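ok so week three of trying to eat dinner at home in the new Grostbridge place and I have thoughts
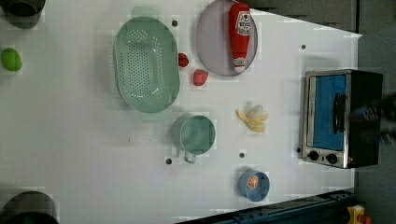
My grocery bill for April was $535, which is embarrassing for one person. Half of that was stuff I bought twice - I own three mustards! I've been putting everything out where I can see it before I shop, and yep, the ketchup is right there on the plate, so it's off the list.

2/ Also quit the Kondholm delivery app. The fees were $43 that month. For what, cilantro??

3/ Soup tonight, toast on the side. If anyone has a lentil recipe that doesn't taste like a wet sweater, send it my way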